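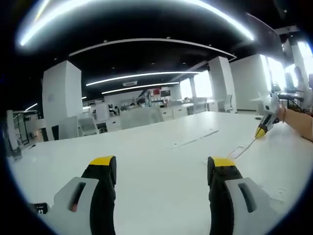

Chapter 3
Sound in Shared Workrooms

3.1 Scope of the chapter

Chapter 2 treated the single closed room. Most office work is now done in larger rooms with few inner walls, and the rules given there for closed rooms apply only in part. This chapter deals with how speech travels in such rooms, how it is measured, and how layout and surface finish change it.

Three terms are used throughout. Direct sound reaches the listener by the shortest path. Reflected sound arrives after meeting at least one surface. Background sound is the steady level present when no one nearby is speaking, and it comes mainly from air handling equipment.

3.2 Desks as reflecting surfaces

A hard desktop returns most of the speech energy that strikes it. The effect is small for one desk and grows when long desks are placed end to end. Ceiling panels absorb part of the upward reflection. Carpet has little effect on sound that has already left the desktop at a low angle.

3.3 The Lindside survey

The main worked case is the Lindside building, surveyed by Bimla Dhillon before and after a change of layout. The floor studied has an area of 900 square meters. Readings were taken at 358 positions in the first survey and at 568 in the second. The added positions lie along the window side, where the first survey had left gaps. Both sets were taken at seated ear height, with the air handling on.

The two surveys are compared in Section 3.6. Readers should complete the problems on sound level addition in Chapter 2 before starting that section, as the method is used there without proof.

3.4 Units and symbols

Levels are given in decibels. Distances are in meters, measured from the mouth of the talker to the ear of the listener. Symbols carried over from Chapter 2 keep their meaning.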